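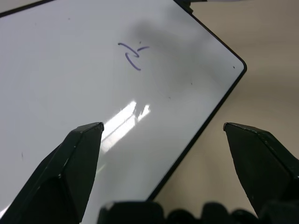 白板一角，蓝紫色的笔迹，猜猜写的是什么字？

大家好，我是 Ulla Ahonen，在 Tundstead 学习室管白天的课。我们想找两位周末白板助教，顺便也招一批愿意来试课的朋友，两件事我写在一起了，请耐心看完～

先说助教。我们的手写班完全靠白板上课，不用投影，也不发讲义，老师写一笔，大家跟一笔，写错了擦掉重来。班上多数是成年人，有人刚开始学中文，有人提笔忘字好多年了，写得歪歪扭扭很正常，笔画接不上也没关系。你要做的就是站在旁边看他们写，该停的时候喊一声停，再帮忙把那一笔重新带一遍。字不必漂亮（我自己的字也就那样），笔顺一定要对。

课前课后还有些杂活：试笔，没水的挑出来；擦板，用干布先擦一遍，留下印子的地方再喷清洁液；小黑点特别顽固，得用指甲隔着布慢慢蹭，我每次都蹭得很上瘾！白板反光厉害的时候，麻烦你把板子转个角度，坐后排的 Marwan Sfeir 老师会举手提醒你的，他也在班上学写字。

每次课两小时，课酬300元，当天结。中午管饭，楼下 Liston 小馆的面，可以加蛋。有教学经验当然好，没有也行，但请至少能连续来到七月，学员换助教换得太勤会不习惯。

再说试课。我们要招10位从来没在白板上写过汉字的朋友，母语是什么都可以，左撇子特别欢迎，我们的左手写法教得还不够好，很想听听你们的意见。试课免费，笔我们准备，请穿不怕沾墨的衣服，袖口尤其容易蹭到。几乎每个人第一次都会把字越写越往右下跑，别紧张。

第一次试课定在2018年3月11日星期日，上午开始，写完可以留下来喝杯茶。

想当助教的，请手写一段自我介绍，拍张照发给我，写在纸上、白板上都可以，随便聊聊你自己就好。想来试课的，告诉我名字和惯用手就够了。学习室前台也可以报名，找 Valtteri Ojala，他会把你的名字记在本子上。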